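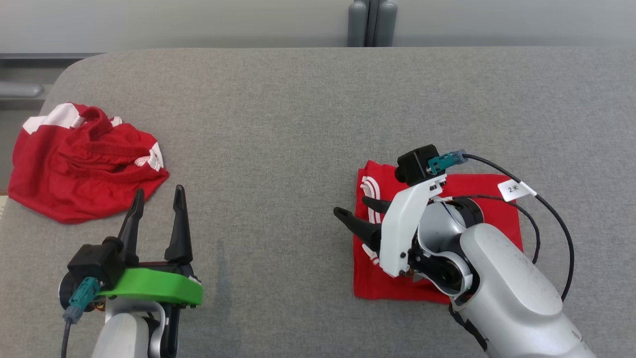

Do I have to run the machine empty before I put any clothes in it?

It's best to. The drum leaves the factory with a bit of grease and test water in it, and one hot empty wash with a spoonful of powder clears that out. Step 12 has the details.

Thu 13 August
By Muireann Ó Néill

We use cookies to remember your settings. Accept all / Manage choices

Section 4: Getting your Orutine washer in and running

I've plumbed in more than 53 of these by now, and I still read my own list as I go. You'll want an adjustable spanner, a spirit level, a torch, an old towel and a second person for the lifting. If you bought from Hegarty, the inlet hose is taped inside the drum, so have a feel round in there before you ring the shop to say it's missing (I did exactly that with my first one).

Taking out the transit bolts

1. Stand the machine where you can get right round the back of it. Don't plug it in yet.

2. Undo the transit bolts on the back panel with the spanner. They come out with a rubber sleeve and a plastic spacer, and the spacer likes to stay behind, so give it a wiggle and pull straight towards you.

3. Push the blanking caps into the holes until they click. The caps are in the bag with the manual.

4. Put the bolts somewhere you'll find them again. Mine live in a jam jar under the sink.

CAUTION: Never run the washer with the transit bolts in. It'll walk across the kitchen on the first spin and the drum mounts will be ruined.

Hoses

5. Turn off the cold tap at the wall. Check there's a rubber washer in each end of the inlet hose, then screw the straight end to the tap and the bent end to the machine. Hand tight plus a small nudge with the spanner is plenty.

6. Hook the drain hose into the standpipe, or clip it to the spigot under the sink if that's what you have. Don't shove it right down the pipe! It needs a little air round it or the water siphons out as fast as it comes in, and you'll get a wash that fills for ever.

7. Open the tap slowly and run a dry finger round both joints. If you find a drip, close the tap and reseat the washer. More tightening hardly ever cures it.

Note: the Tredton extension hose fits the inlet side only. I know it looks the same as the drain one in the packet, they really ought to print it bigger.

Levelling

8. Slide the machine nearly home, leaving enough room to reach the feet. Put the level on top, front to back and then side to side, and wind the front feet up or down until the bubble sits in the middle.

9. Press on opposite corners. Any rocking means one foot is still off the floor, so wind that one down a touch and try again.

10. Hold each foot still and run its lock nut up against the cabinet. I skipped this once in a flat in Stitcombe with old floorboards, and had to go back in April to do it properly.

First wash

11. Plug in and shut the door. If the display stays dark, check the child lock hasn't been set in the box, by holding the middle button for 2 seconds.

12. Choose Cotton 60 with the drum empty. Put a spoonful of powder in the main drawer, none in the softener side, and press Start.

13. Stay nearby for the fill and have another look at the joints with your torch. Lay the old towel under the tap end if you're the worrying sort.

14. At the end, open the door and leave it ajar for a while.

CAUTION: The door glass gets very hot on this programme. Keep small children and cats well away.

Your first proper load

15. Wash new reds on their own, or with other darks, for the first few goes. Trimmed things with both red and white on them want a cool wash and shouldn't be left sitting damp in the drum afterwards.

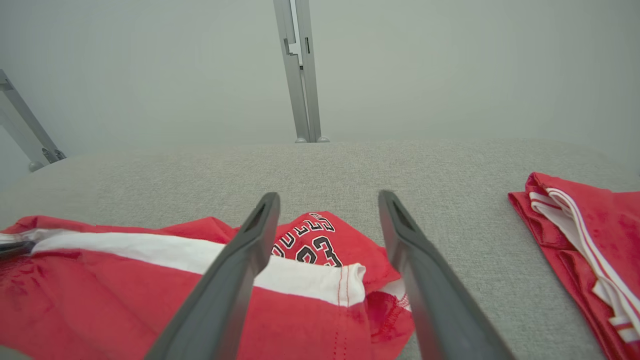 Red and white clothing on a grey fabric surface.

16. Empty the pockets, do up zips, and tie drawstrings in a loose bow so they don't work their way out.

17. Fill the drum loosely. The label says 8 kg, but that's for cottons; on Easy Care I stop at half full and things come out far less creased.

18. Pick your spin. I use 1,000 for everyday clothes and drop it right down for anything knitted.

Note: if the machine stops before the spin and sits there thinking, it's trying to even out the load. Big single items are usually to blame, so add a couple of towels and start the spin again. If it does the same with a mixed load, go back to step 8 and check the level.

Cleaning the filter and the drawer is covered in Section 5.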